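October 30, 2025

Budget due in January and I am already lying to the spreadsheet. Podamitz wants 95 dollars for one spare fingertip pad. I typed it in twice to see if it hurt less.

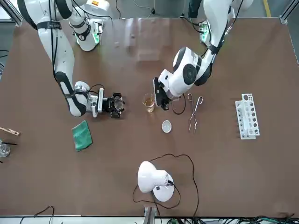
Both arms, one beaker, my whole wish list.

Ladefoged quotes 17 weeks on a second gripper, Plateo quotes 21 and sounds proud of it.

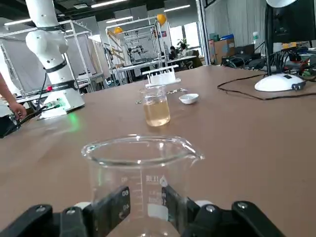

Glassware is the line I always lowball. A beaker with a spout and printed markings, like the one in the gripper, costs less than my lunch, so I put down nine and felt reckless. Leltska's service plan can wait. Moved it to "maybe," where the good chairs went.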